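Speaker notes — "Give the Board Its Spot"
Prenby home cooks' afternoon, 7/11/26
Talk length: 40 minutes, questions after

OPENING

Wait for people to get their coffee. Don't start with the slides, start with the question: who has a cutting board at home that lives behind the faucet, leaning on the wall, damp at the bottom? Hands up. (Mine is up too, for most of my twenties it was.)

Say thanks to Sibel Bayram for setting up the room and for talking me into this in May, when I was sure a whole talk on cutting boards would clear the building. She said people would bring their own boards. Look for boards under chairs!

Then: I love these things. A knife gets all the attention and the board does half the work. Today is wood only. If anyone asks about plastic, park it for the end.

PART 1. LOOK AT THE WOOD

Slow down here. Let them look before I talk. Streaks going from tan to deep brown, and patches where the grain goes wavy. I could stare at that for an hour.

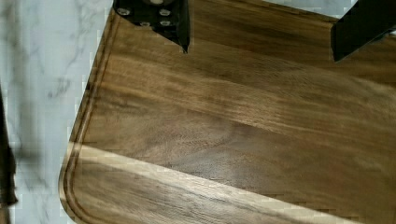
Slide 2: Wavy grain and a soft sheen, with the groove running just inside the rim.

Points to hit:
- Sheen is the thing to aim for. You want soft, never glassy. If your board looks glassy, you've probably put on too much oil and not wiped it back.
- Food-grade mineral oil, warm hands, a rag. Leave it overnight, wipe in the morning.
- Cooking oil goes sticky and starts to smell. Tell the story of the Hernorham cabin board and the sunflower oil. Keep it short this time.

Pass around the two offcuts, one oiled, one dry. Ask people to rub a thumb along the end grain, then keep talking while they go around.

PART 2. GROOVES, EDGES, JOINTS

The groove is the part everyone forgets to clean. A roast chicken sits, the juice runs, the groove catches it, and we all feel very clever — then we wipe the flat part and put the board away. Old toothbrush, hot soapy water, rinse, dry with a towel, stand it up on edge so both faces get air.

Next, joints. Plenty of boards are strips glued together, and the seams are worth knowing. Run a fingernail across yours once in a while. If it catches where it didn't before, the board has been getting too wet on one side.
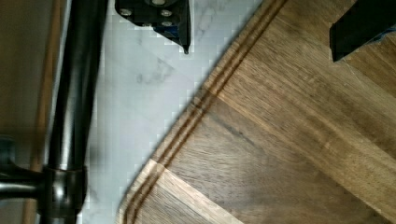
Slide 3: Joined strips, a paler section near the corner, faint scratches in the surface.

Say something kind about scratches. People apologize to me for scratches! A board with faint marks is a board somebody cooks on. Fine sandpaper with the grain, oil it again, carry on. Volkan Taşdemir taught me to wet the wood first, let it dry with the fibers standing up, and then sand. Much smoother.

If there's time, mention his shop in Paltstead, he'll flatten a warped board while you wait. Skip if running late.

PART 3. WHERE IT LIVES

Favorite part, so watch the clock. My whole case: a board that stays out gets used. Once it goes in a low cabinet behind the baking sheets, you start slicing tomatoes on a plate.

Pick the stretch of counter you already drift toward when you cook. Leave the board there, flat, with the toaster and the oven off to the side.
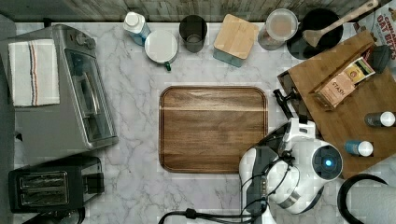
Try it for a week before you decide. Put the board down in the morning, work on it all day, and notice how often you have to shift something to make room. Whatever you keep shifting is what needs a new home.

A few extras for this part:
- A damp cloth under the board while chopping, so it doesn't slide on stone. Take the cloth away afterward, or you trap water underneath.
- Dish towel within arm's reach. You'll dry the board if the towel is right there.
- Keep wood a little back from anything that gets hot.

Ask the room: what's sitting in your best spot right now? Take 8 answers at most, it gets loud. Last time at Rimkutė we got a fish tank.

HANDS-ON

Boards out from under the chairs. Oil and rags are on the side table, paper down first. Walk around, look at everyone's, ask how old they are. Leave the last slide up with the oiling steps so people can copy them down.

Questions while hands are busy. Plastic boards go here.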